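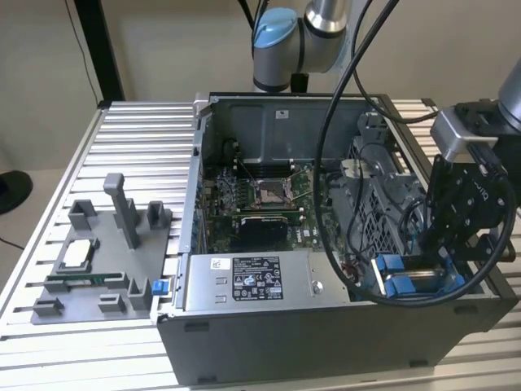 Every few months somebody tells me I ought to replace my desktop, and every few months I ask them what with. I have yet to get an answer that survives a second question. "Something newer" is not a specification.

The latest round began when Sang Kiều forwarded me an advert for the Famberg tower, which promises a "transformative everyday experience" and comes with a lit-up panel on the front. I write letters, keep accounts, edit a few photographs and occasionally lose at chess. I'm not sure which of these was waiting to be transformed. Sang bought one in February and says it's very quick. I asked what it was quick at and he said opening things.

So, before spending anything, I want to set down what I think about keeping an old tower going, having done it on and off for years and having been wrong at least twice.

First, the side panel. People are oddly frightened of it. They will happily hand over a month's rent for a new machine sooner than take the side off the one they've got. Lay the case flat, take the panel away, and most of what you'd ever want to get at is in front of you. The processor sits in its socket under a metal frame with a lever, and it's the only part I'd call properly delicate. Don't poke the socket. Don't blow into it either, whatever your uncle does. If there's no processor in it, cover it up until there is one.

The rest is plugs and slots. Memory goes in one way round and won't go in the other unless you are very determined. Drives in a decent case sit in caddies with coloured tabs, and you squeeze the tabs and pull. I remember thinking the tabs were a gimmick. I've since owned a case without them, a Vrettos, where every drive was held by screws you could only reach with a bent wrist and a lot of bad language, and I've come round to tabs.

Where I part company with the enthusiasts is on what all this gets you. There's a whole genre of article that says a bit more memory and a clean will make your computer "like new". Mine has never been like new. After the last clean it was a computer with less dust in it. I timed it starting up before and after, with the kitchen timer, and I couldn't honestly tell you there was a difference. It was quieter, I think. I wanted it to be quieter, so I'm a poor witness.

More memory did help, once, when I'd been running with far too little. Adding yet more the following year did nothing I could notice. The chap at Rutance who sold it to me had said I'd "feel it straight away". I felt the bill.

Then there are the benchmark numbers. I ran one of those free tests and got a score of 746. The website told me that a good score was 2,000. It then offered to sell me the means of reaching it, at which point I lost some of my faith in the test. I'd like to see one that says your machine is fine, go and do something else.

I should be fair to the other side. Old power supplies do die, and I wouldn't open one up or trust a cheap one out of a box of spares. Old drives die too, generally with your tax return on them. If the board itself goes, I'd think hard before hunting for another. I once paid for a second-hand one from a seller who described it as "tested", and I still wonder what the test was. It may have been whether it fitted in the envelope.

A replacement drive from Fekmont is £259 in the size I'd need, and that seems steep to me, but it's a good deal less than Sang paid for his glowing panel. I haven't ordered it. The present one makes a small ticking sound on cold mornings and I've been telling myself it's the radiator.

I've copied everything off it in the meantime, which took an evening and turned up a folder of photographs of a shed I don't own any more. If the ticking carries on when the heating's off, I'll buy the drive. Sang has offered me a go on the Famberg, so I can see what I'm missing. I said I'd bring my accounts round.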